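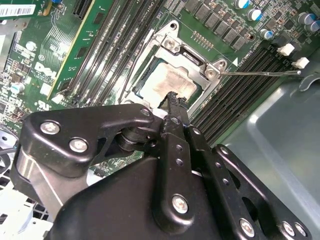

Faut-il nettoyer l'ancienne pâte thermique avant de remonter un processeur ?
Oui n'est pas toute la réponse : on nettoie les deux surfaces, le capot du processeur et la base du ventirad, puis on applique une pâte neuve.

1/ Carte mère Dell, châssis métal gris, processeur encore dans son socket. Plaque de maintien relevée, film blanc grisâtre sur le capot, métal nu par endroits vers les bords. Poste inventorié sous le numéro 2611.

2/ Avant toute intervention : alimentation débranchée, bouton de marche maintenu quelques secondes, bracelet antistatique relié au châssis.

3/ Nettoyage : alcool isopropylique, chiffon non pelucheux. On imbibe le chiffon, jamais la puce. Des bords vers le centre, pour ne pas pousser le résidu sur le substrat.

4/ Extraction : levier dégagé, plaque ouverte à fond, puis levée verticale par les bords du substrat. Aucune rotation, aucun appui latéral. Ne pas toucher les contacts.

5/ Repérer le détrompeur avant de sortir la puce. Un trait de feutre sur un papier à côté du châssis suffit.

6/ Pâte neuve : un point au centre, de la taille d'un petit pois. Serrage du ventirad en croix, en 3 passes. J'utilise la Bravonitz, Sumeya Tekleab préfère la Zekus. Écart mesuré entre les deux à l'atelier : nul.

7/ Contrôle : 20 minutes en charge, relevé des températures, comparaison avec le relevé de mars.

8/ Le ventirad se nettoie à part. Poussière dans les ailettes : pinceau sec, ventilateur bloqué à la main. Fiche complète à l'atelier, classeur Eltovby, page 176.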